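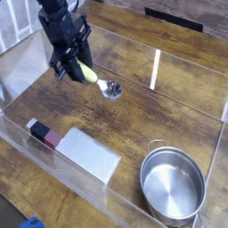
Progress report to the Unnithan Fund
Hokska School Meals, first half of the grant
2021-11-21

The program is now running in all the schools we named in the application. We served lunch to 247 children a day at the end of this period. The target for the full year is 500, and we still expect to reach it once the Destmont schools join in February.

Menus were rewritten over the summer by Malathi Kaimal and Revathi Murthy. Soup days went from one a week to two. Lentil stew was dropped after poor returns and came back with less cumin, and plates are coming back cleaner. We have not changed the bread supplier, although the price went up twice.

Of the 421 families who got the survey, 70 have answered so far. Most of the replies ask for larger portions for the older grades. A few parents did not know the meals were free, so the letter home has been reworded and will go out again with the next report cards. 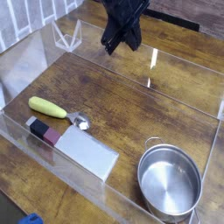
Clear-sided tray on the wooden tabletop.

Staffing has been the hard part. Two kitchen assistants left in the same month and one post is still open. Kjell Hellström has been covering the early shift and driving the second delivery route as well. We would like to move the unspent training money into wages until the post is filled, and ask for your approval to do so.

The walk-in cooler at the main kitchen was repaired under warranty. Woo-jin Bang has the invoices and will send them with the next financial statement.

Still to do before the next report: sign the Destmont agreement, close the survey, and get a second quote for the dishwasher.

Contact: Tharun Kaimal, Hokska School Meals | © Hokska School Meals | Back to top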